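4. Eigene Welt einrichten und Karte importieren

Schön, dass du bis hierher gekommen bist, denn jetzt wird gebaut! Mit dem Karteneditor von Kurnex holst du fertige Landschaften in dein Spiel und formst sie nach Lust und Laune um.

1. Beende das Spiel und lege eine Kopie deines Ordners "Welten" an.
2. Entpacke das Archiv der Karte Madau. Darin liegen 2 Ordner: "Küste" und "Hochland".
3. Kopiere den gewünschten Ordner nach "Welten". Beide gleichzeitig gehen auch, solange du die Namen nicht änderst.
4. Starte Kurnex und wähle "Welt öffnen". Beim ersten Laden baut das Programm die Geländedaten auf, und das darf ruhig ein bisschen dauern.

Hinweis: Für das Hochland sollte die Sichtweite mindestens auf Stufe 9 stehen. Der Blick vom Pass hinunter auf den See ist es wirklich wert!

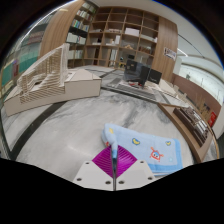 Hellblaues Handtuch mit etwas dunklerem Rand, eine Ecke angehoben

5. Setze deinen Startpunkt. Samira Mahasneh, die Madau gebaut hat, empfiehlt die Koordinaten 46 / 1.000 am Waldrand (Holz, Wasser und Lehm gleich nebenan, herrlich zum Loslegen).
6. Speichere die Welt unter einem neuen Namen.

Achtung: Karten aus der Juni-Version müssen vor dem Öffnen mit "Welt umwandeln" angepasst werden. Ohne diesen Schritt fehlen Höhlen und Flussläufe, und einmal gespeichert lassen sie sich nur aus deiner Kopie zurückholen.

Das Texturpaket Hinisis kannst du jederzeit zuschalten, auch mitten im Spiel. Wie das geht, steht in Abschnitt 5.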